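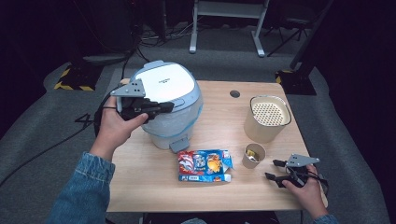 The Snack Table, 2018-12-29

Welcome back, everyone, and thank you for all the kind notes about the September gallery (I read every one of them, some of them twice!). The year is nearly over, and before we all scatter I wanted to put up a little page about the table in our break room, which has seen more comings and goings than any of us and gets far less credit than it deserves.

The appliance with the glossy white lid and the pale blue rim lives toward the back left, and I'm very fond of that color. It's a cheerful, soft sort of blue that goes nicely with the light wood, and with gray carpet underfoot you do want something cheerful on top.

The tall cream container stands over on the right, the one with all the little holes in its top. Gert Zwane wants it moved to the windowsill and I want it right where it is, so we've agreed to talk about it again next year.

The small paper cup just in front of it has a bit of yellow and silver in it, and the bright snack box, flattened by now, has a round cartoon character on it that I find hard to throw away. I've kept 11 of these boxes in a drawer over the years, mostly for the drawings, and my sister thinks that's plenty.

The round hole near the back edge of the tabletop has swallowed 6 of my pens since we moved in, and I still set them down beside it every single morning.

More pictures will go up in the new year, once I've sorted through the other four folders. Happy New Year to you all, and do keep writing!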